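How do I get old candle wax out of a wooden tabletop?

plornano_porch
Posted 24th December

Hi everyone! We had the whole family over (wonderful, loud, far too much pie) and a red candle dripped all over my mother's old table. I scraped off what I could with a butter knife and now there's a cloudy patch with a pinkish ring. Guests are back in a few days and I'd love to save it without sanding. The finish is glossy, if that helps.

Mossback70

Oh, I feel for you! Lay a brown paper bag over the patch and run a barely warm iron across it for 30 seconds, no steam, then lift and check. Move to a clean bit of paper each time. The pink may take a little mineral spirits on a soft rag, but try it under the table first. 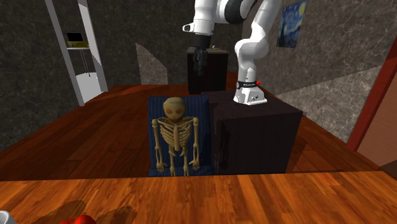 stidell_jane wrote back that she would skip the iron altogether on a glossy finish, as hers left a white bloom that took until March to fix. A hair dryer on low and an old T-shirt did the job for her.

Carrilho Kid

just put a tablecloth on it lol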